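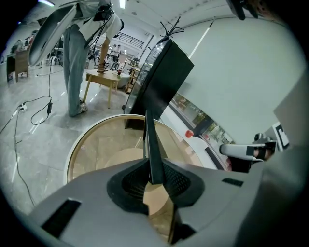

Fig. 4. Gripper finger seated in its rubber mount, glass-topped table behind.

4.2 Checking the finger (Durik hand-held gripper, build notes, rev. 16/01/2026)

1. Clear cables from where you mean to walk. The floor will have more of them than you remember laying.

2. Press the finger down into the black rubber mount until it stops. It should stand upright. A lean means it is not home yet, whatever it felt like.

3. Open and close the gripper 85 times. Dull, yes. Hadi Saliba stopped at 12 and spent an evening looking for the finger.

4. Bring the finger slowly up to the edge of a table and let it touch.

CAUTION: Glass tops are unforgiving - go gently, or practise on wood first.

5. Keep the square marker on the second gripper clean and uncovered. Thumbs count as covers.

Note: The spare mount is part 354. Part 956 looks the same in the drawer and fits nothing we own.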